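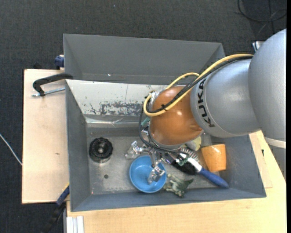
Teaching the Arm: Frequently Asked Questions

For new demonstrators at the Trovholm site. Maintained by Ilham Harahap. Last tidied in June, so assume some of it is already wrong.

What will I be doing all day?

Moving household junk from one bin to another with a robot arm, while the arm remembers how you did it. We call each go a "demo." You will do a lot of demos. You will begin to have opinions about bowls.

Do I need to know how to program?

No. If you can parallel park, you're overqualified. The software people would in fact prefer that you not open any window with text scrolling in it.

What's the difference between hand guiding and remote?

In hand guiding you hold the arm by the wrist and walk it through the motion. It goes slack enough to push, though it never feels light, and your shoulder will have a word with you by lunch. In remote mode you sit at the desk with the hand controller and the arm copies you. Hand guiding gives smoother paths. Remote keeps your forearm out of the cameras. Your session sheet tells you which one to use. Please don't switch halfway through because the chair looked nice.

How many demos is a session?

200 if you're on remote, fewer by hand. Take a break when the Binura screen asks for one. It will ask again, less politely.

How should I pick up a bowl?

One finger inside, one outside, pinch the rim, lift straight up. New people like to go for the whole bowl from above, as if it were a grapefruit. The gripper can't open that wide and you'll chase it across the bin.

And a cup on its side?

By the rim if the opening faces you, across the body if it doesn't. Don't stand it up first. Everyone wants to stand it up first. The robot will learn to stand it up first, and then we'll have a very neat, very slow robot.

What about the brush?

Handle, near the middle. Grabbing bristles counts as a failed demo even when it works.

I dropped something. Do I delete the demo?

No! Press the gray key, mark it as a drop, and carry on. Drops are useful and we don't get enough good ones. Do delete it if you sneezed, answered your phone, or let go of the controller to scratch your nose. The arm will have faithfully scratched too.

Should I go as slowly as possible to be safe?

Go at the speed you'd clear a table when you aren't cross with anyone. If you hover over an object for 8 seconds making up your mind, the model learns that hovering is part of the job. Laimutė Kivi has a replay of a policy trained entirely on cautious people. It's like watching someone choose a melon.

Can I arrange the objects nicely before I start?

Tip them in and leave them. If two things land on top of each other, that's a gift. The only exception is anything leaning against the wall where the fingers can't reach it at all, which you may nudge once.

The arm stopped and won't move. Did I break it?

Almost certainly you ran it into a joint limit or leaned on the side of the bin. Let go, wait for the light, press reset, and start the demo over. If it stops 3 times in a row, call Laimutė. Don't try a fourth to see what happens. We know what happens.

Can I reach into the bin while the arm is on?

Only in hand guiding, only with the pause held. In remote mode, never, including for the thing you can very nearly get.

Can I move the clamps? They're in my way.

They're in everyone's way. Leave them. If a bin shifts by the width of a pencil, the calibration goes with it and so does the morning.

And the cables?

Watch them when you twist the wrist. If they pull tight, unwind the way you came. Going the long way around has been tried.

Who uses the demos?

The training group at Hartono, who send back a new policy every so often for us to test. Roughly 300 clean demos of a new object is enough for a first attempt. The first attempt is usually funny.

Where do I log my hours?

In Plivport, under Demonstration, not under Training. Training is for when you are the one being trained, and payroll does not see the humor in it.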